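Budget for the trays before you budget for the arm

By Delia Durán
May 17, 2024
3 comments | 67 shares

Most small firms I talk to plan a robot purchase from the wrong end. They get a price for the arm, add the gripper, and whatever is left has to cover everything else.

At Cotent we did the same. Our plan for the sorting bench had one line for the arm and one for "sundries". Trays, bins, mats and spare grips all went under sundries, and we had spent that money by the end of the first month. The final bill for those small items was £1673. It isn't a ruinous sum, but I had to go back and ask for it, and the request held us up for 5 weeks.

Boards and wired parts are awkward things to pick up. A cable doesn't lie the same way twice, and a solenoid with a lead on it is a different job from a bare one. 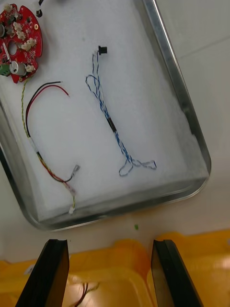
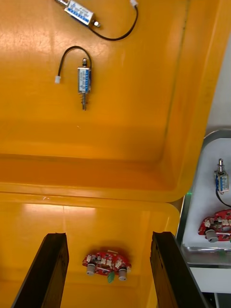
My view is that a buyer should take a box of their own worst parts to the supplier before signing anything. Silarow let us do this and Pruvurport didn't, and that settled it for me, although Pruvurport was cheaper.

I would also put staff hours in the plan. Someone has to lay parts out, clear them up and lay them out again, and on our bench that came to 67 hours in the first quarter. Wang in accounts now wants those hours shown as a cost of the machine. I argued against it at first. I think he is right.

We use cookies to improve your visit. Accept | Manage settings
© 2024 Cotent | Contact us | Back to top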